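Ticket 853: recipe scaler doubles the salt when I freeze half
Product: Umix meal planner
Status: solved, September 4, 2025

I love this planner, so I'm happy to dig into this one! When I split my chicken chili into "eat now" and "freeze," the salt comes out doubled on the freezer card. Everything else is perfect, even the beans.

Tried first: logged out, cleared the saved cards, typed the recipe in again from scratch. Same thing. Then I made a tiny test batch with 100 g of rice and it split just fine, so it only happens on big pots. Mine is 3000 g.

Update: found it!! The salt line was imported from my old Cuder list, and it had a hidden "per batch" tag. Two batches, two lots of salt. Anything over 1000 g gets split that way.

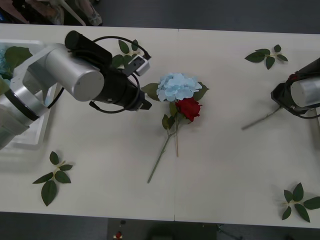

Fix: open the ingredient, tap Units, switch "per batch" to "whole recipe," save. I did the same for the cumin while I was in there, and the chili card now reads right on both halves. Next up is checking my lentil soup.

Contact Umix Help | © 2025 Tisilness | Back to top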